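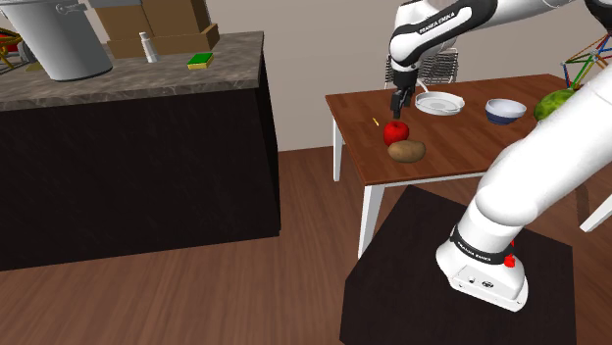 Budgeting for a first arm: is the simulation worth paying for separately?

Asked 13th February

We pack mixed fruit and veg and want one arm for picking loose items off a table into trays. Two quotes so far. Merora want us to pay for a simulated trial before we commit to any hardware, and they say it will tell us whether the gripper suits our produce. Pelletti say skip all that and just buy the arm. I don't fully trust either of them. The trial costs more than the gripper does, and I can't see how a computer apple tells me anything about a real one. Has anyone paid for one of these, and did it change what you bought?

3 answers

Answer 1 (accepted)

We paid for one, through Van Acker, and I'd call it half useful. It was good for reach. We found the pedestal had to move before we'd bolted anything to the floor, and that alone would have been an annoying bill. It was no good at all for grip. Apples in a simulation are all the same apple. Yours will be bruised, waxy, damp or an odd shape, and potatoes are worse. Ask Merora in writing what friction and weight values they use and where they got them. If they go vague, pay for the layout work only.

Also ask how wide the gripper opens. A plain two-fingered one is fine for an apple or a potato, but if anyone in sales mentions melons, get the opening width and the payload with the gripper fitted. The payload on the front of the brochure is usually for the bare arm.

Budget lines people forget: guarding, spare fingers, the pedestal, and somebody's time. We lost 8 weeks to the risk assessment.

Answer 2

Don't bother, just buy it. Ours has been fine since July.

Answer 3

Fine doing what, though? The answer above doesn't say.

I'd post a crate of your worst stock to both suppliers and ask for uncut video of the real arm picking it. Altmont did that for us free of charge and we didn't buy from them in the end, as it dropped too many. Get the pick rate put in the contract as well, with some money held back until it's met. Pelletti may grumble.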